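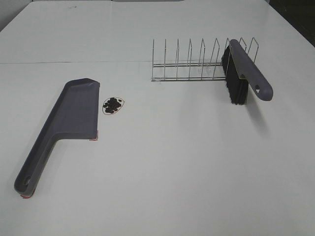 Moving Out of a Hesdale Apartment: Frequently Asked Questions

Last updated 13 Mar 2025

These answers apply to all Hesdale rental buildings, including Gustis Court and the Lidard Street houses. If your lease says something different, follow your lease.

How much notice do I have to give?

Notice is 33 days for month-to-month tenants. If you have a fixed lease, it ends on the date printed on the first page, but we still need to hear from you in writing if you do not plan to renew.

Can I give notice by phone?

No. Use the form in the tenant portal, send an email, or drop a signed letter in the office slot. Notice counts from the day we receive it. A letter left in the slot after the office closes counts from the next business day.

What if I need to leave before my lease is up?

Contact the office as soon as you know. You are responsible for rent until the lease ends or a new tenant moves in, whichever comes first. You may suggest a replacement tenant, who will have to go through the usual application.

How clean does the apartment have to be?

As clean as it was when you moved in, apart from normal wear. Sweep and mop the floors, wipe down counters and shelves, clean the bathroom, and take everything out of the closets and storage spaces. Check your move-in sheet if you are not sure what condition something was in.

Do I have to clean the oven and refrigerator?

Yes. These are the items we charge for most often. Empty the refrigerator, wipe the shelves and drawers, and leave it plugged in with the door closed. For the oven, clean the racks, the inside of the door and the floor of the oven. Please do not use spray cleaner on the self-cleaning models at Gustis Court. The manual is in the drawer under the oven.

Do I have to hire a professional cleaner?

No. You can do the work yourself or hire anyone you like. If you had a pet, the carpets have to be steam cleaned, and we need a copy of the receipt or the machine rental slip.

What about nail holes?

Small holes from picture hooks are normal wear. Leave them alone. Patches made with the wrong filler or paint cost more to fix than the holes did. Large anchors, TV mounts and shelf brackets are different, and we charge for repairing those walls.

I painted a room. Do I have to paint it back?

If you had written approval, check what it says. Most approvals ask you to return the walls to the original color. The office can give you the paint code.

When is the walk-through?

You can book one for any weekday morning in the last week of your tenancy. It takes less than an hour. The apartment should be empty by then. You do not have to be there, but we recommend it, and you will get a copy of the checklist either way.

Can I fix problems found at the walk-through?

Yes, as long as you still have the keys and your tenancy has not ended. Book early in the week if you want time to do this. We will come back for 2 follow-up checks at no charge.

Where do I return the keys?

To the office, in the envelope we send you. Include mailbox keys, laundry cards and garage remotes. A missing laundry card costs $29 to replace. Keys left in the apartment or with a neighbor are not counted as returned.

What can I do with furniture I don't want?

Do not leave it in the apartment, the hallway or next to the dumpsters. The Kpodo Reuse Store takes clean furniture and working appliances, and they will tell you over the phone if they want yours. Mattresses have to go to the county transfer station. Lidard Street tenants can also use the bulk pickup in October, but items must not go to the curb before the evening prior.

Can I reserve the elevator?

Gustis Court has one elevator with pads for moving. Reserve it through the portal. Slots are two hours long, and the one at the end of the month fills up first. The Lidard Street houses have no elevator.

When will I get my deposit back?

We mail a check with an itemized list of any charges after the walk-through is complete and all keys are in. Make sure we have your forwarding address. If there is more than one name on the lease, the check is made out to everyone unless you all sign the deposit release form.

What if I disagree with a charge?

Write to the office and say which item you are disputing. Include photos if you have them. We will send you our own photos and the invoice for the work.

Do I need to cancel the utilities?

Cancel electricity and internet yourself, effective the day after your tenancy ends. Water and trash are in our name and need nothing from you.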